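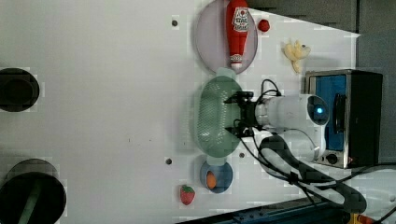
Minutes, Shetty Street Residents' Association, August. The summer cookout budget came up first, and took most of the evening. Lorne Marchand asked for $2000, up from $1680 last year, and could not say what the extra was for. He mentioned condiments. A bottle of ketchup like the one lying across the plate does not explain the gap, and the chair said so. Lorne said prices had gone up. Asked which prices, he said he would look.

Kavitha Nadar reported on the two quotes for tent rental. Skundell is cheaper but charges for setup, delivery and something called site care.

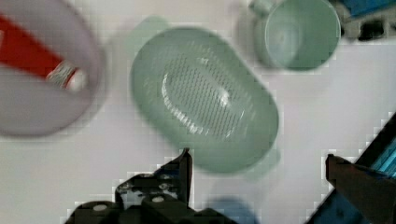

She has asked them twice what site care means and got the same brochure both times. Pudska includes setup but wants full payment up front. Members doubted both. No vote taken.

Budget held at $1680 until receipts are shown. 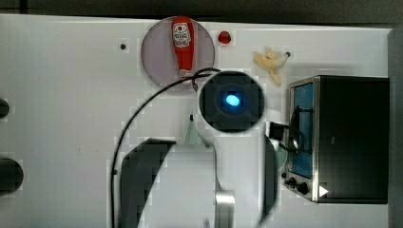 Parking

Lorne says the Wutau lot will be free to use that day. He has this by word of mouth. Kavitha to get it in writing.

Closed at 9:10 p.m.

2 comments

Deb: Same lot they towed us from?

R.K.: Site care = mowing. Maybe.

This site uses cookies. Accept / Settings

Recent items
July minutes
Leaf pickup rules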